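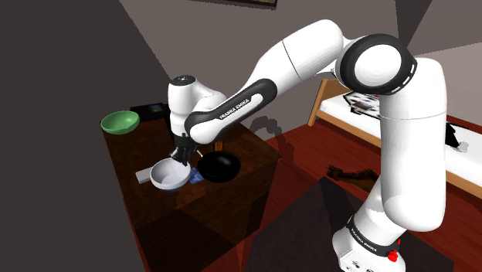 Margareta Dinu wrote to us that the arm was the easy part of her budget, and that she spent more time on the table, the power and the question of who will look after it than on the price itself. We hear this often from buyers, so we put the planning part of this page before the price part.

Simby Table Cell
Supplied by Sarnach
Page last changed: March 1, 2018

What you buy

The Simby Table Cell is a package for people who want one robot arm working over a table with household things such as bowls. It has the following parts:

One arm with two-finger gripper, in the make you choose
Control cabinet with cables
Emergency stop button on a long lead
Simulation licence for one computer, with a set of rooms and table objects
Installation and first training at your place

The table is not in the package. Many customers already have a good one, and a heavy table is expensive to send. If you need one, please say it in the request and we will quote it on a separate line.

You may also buy the simulation licence alone. The cost of the licence is taken off the full cell if you order the cell within the same budget year. For a small laboratory we think it is a sensible way to start, because you can try the reach of the arm over your own table before any metal is paid for.

Planning the place

Please measure the room before you ask for a quote. The arm needs free space on all sides where it can turn, also behind the base, which people forget. The table may stand near the wall, but the elbow of the arm must not meet a shelf or a picture when it comes up. In simulation this costs nothing to find out. In the real room it costs a repair.

The floor should be flat and should not move when a person walks on it. On old plank floors we ask for a mounting plate under the base. The plate is sold as an extra and we cannot say if you need it until we know the floor.

The cabinet makes some noise from its fan. Raluca Ardeleanu asked if it can stand in the next room. Yes, it can, with the long cable set, but the stop button must stay where the operator is.

Delivery and waiting times

Simulation licence: 6 working days after payment
Full cell, arm in stock: 10 weeks
Full cell, arm to order: 13 weeks
Spare gripper fingers: from stock

Orders which we receive before the end of April are delivered before the summer closing. For later orders please ask first. Installation takes two days, and we need one person from your side to be present for both.

What to put in the budget

The price of the arm is the biggest number, but it is not the full number. From our older projects we know which lines are missing most often in the first plan:

Transport and insurance to your door
Mounting plate or other work on the floor
Second pair of gripper fingers
Yearly service visit, starting in the second year
Working time of the person who learns the system
Objects for the table, which break and get lost

For the last line, do not plan too little. Bowls are cheap, but if your tests depend on one exact bowl and the shop stops selling it, you have a problem. Buy several of the same at the start and keep them in a box.

The working time is a more serious line. A person with some programming can move the arm safely after our training. To have it pick up different things from a crowded table in a dependable way takes much longer, and we do not promise a date for it. Sebastian Dumitrescu at our office can talk with you about what is realistic for your task.

Simulation object set

The licence includes the Dobre set with 114 objects: bowls, small boxes, kitchen things and some furniture for living rooms and bedrooms. You can change the colour and the size of each one. Own objects can be added if you have the 3D file. The soft things, like cloth, are only for looking at in this version and do not bend when they are touched.

The set called Porkico (workshop and garden) is sold separately and works with the same licence.

Guarantee and returns

The full cell has a guarantee of two years on parts. Gripper fingers are wearing parts and are not included. The simulation licence can be returned in the first month if it was not used on more than one computer. An arm made to order cannot be returned, only repaired or exchanged when there is a fault.

How to ask for a quote

Send us the size of the room, the size and height of the table, the kind of floor, and a few lines on what the arm should lift. A drawing by hand is fine. Quotes are written by Gheorghița Barbu and stay valid for two months. For invoices in parts, please tell us before the order and not after.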